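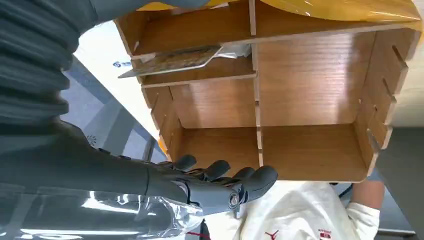
Vue caméra poignet, main à quatre doigts visibles sous l'organiseur en bois.

De : Areti Tzanetos
À : liste prehension
Objet : Re: Main multi-doigts ou pince parallèle pour les objets en panneaux

Bonjour à tous,

Je réponds dans le texte à Darren.

Darren Kershaw a écrit :
> On hésite toujours entre garder la pince parallèle Ramer et passer
> à la main articulée pour les essais de mai. Sur les boîtes, la pince
> nous suffit. Est-ce que quelqu'un a comparé les deux sur du mobilier
> léger, avec des casiers ouverts ? Et la caméra au poignet, elle voit
> encore quelque chose une fois la main montée ?

Oui, nous avons comparé. Même organiseur de bureau, même position de départ, 37 essais par préhenseur. La pince n'a réussi que lorsqu'elle pouvait serrer un panneau par la tranche. Par le dessous, elle glisse dès que l'objet penche. La main s'en sort mieux dans ce cas, à condition de garder les doigts légèrement repliés à l'approche. Doigts tendus, on accroche le séparateur vertical.

Pour la caméra : la main et l'avant-bras prennent toute la gauche de l'image, mais les bouts des doigts restent visibles, ainsi que les deux grands casiers du bas. Attention aux reflets. Le plastique transparent froissé sur l'avant-bras et la feuille jaune brillante en haut saturent par endroits. J'ai baissé l'exposition et masqué le coin inférieur gauche avant la segmentation.

Côté contrôleur, nous sommes restés sur le Kuvura avec la consigne en effort limitée à 5 N par doigt. Au-delà, les assemblages à encoches commencent à jouer. Le temps de cycle moyen est de 693 ms pour la fermeture de la main, contre 564 ms pour la pince.

Il me manque les essais avec l'organiseur vide. Le jeu de paramètres est dans le dépôt Eser, branche main-poignet. Darren, si tu relances la pince de ton côté, peux-tu noter l'angle d'approche à chaque prise ? Je ne l'avais pas enregistré.

Cordialement,
Areti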